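Workshop notebook, Stadstead
July 2022

Subject: the white table, cleaning and marks

I write this entry so that we all treat the table in the same way. Since January the top has become greyer than before, and we have no common rule for what we wipe it with. Some of us use paper and water, some use the spray from Nakis, and I have seen once the kitchen cleaner, which I ask you please not to bring here again. It leaves a film, and the film takes the dust.

I began in the morning with the Stident paste, only on the front half. The instructions say to put a very small amount on a damp cloth and to rub in small circles. I did this for one strip and then changed to plain warm water to compare. My first impression is that the paste is a little better on old grey stains and makes no difference on fresh ones. I would not use it each week, as it is slightly rough and the coating will suffer from it in the end.

For the small spots I prefer the block of foam to the cloth. It holds less water and one can press with one corner only. Please keep a single block for this table and do not take it for the sink, where it collects grease. 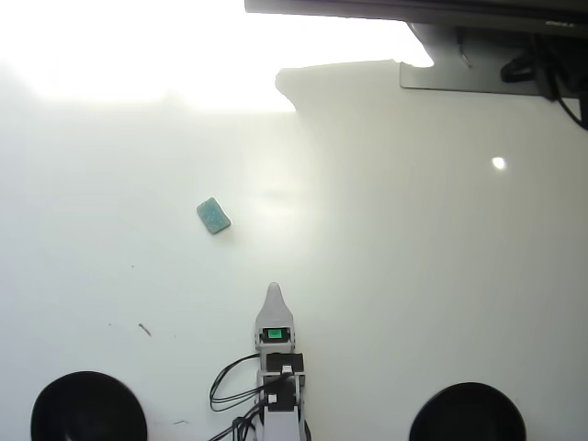
After the wiping comes the drying, and here I was too impatient the last time. The water must be taken off with a dry cloth in long movements, always from the back to the front. If it dries alone it leaves rings. I did the whole surface 2 times in this way and then waited until after lunch before I judged the result.

Judging is the difficult part in our room. The light comes strongly on the left and one believes that side is perfectly clean, when in fact one sees nothing at all on it. I now bend down and look along the surface from the low side. Kariuki sent a leaflet with the table top which recommends the same — look flat, not from above. I have put the leaflet in the folder, sheet 4. 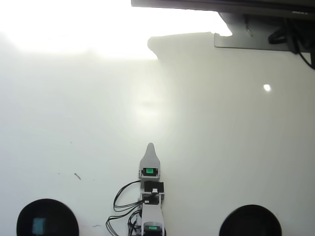
Marks which do not go away I want to record from now on, so that we do not rub for half an hour on damage that is in the coating itself. Dirt can be moved with a fingernail, a scratch cannot. For the left part near the front I note a short dark scuff lying diagonally, and lower down a thin faint scratch close to the black disc. I have not yet tried the paste on the scuff. I will do it with very light pressure and write the result under this entry.

Still to do: the area around the foot of the monitor. I don't like to pull on the cables, so the monitor should be lifted by two persons and the foot wiped from underneath. Also order new cloths, the old ones lose threads.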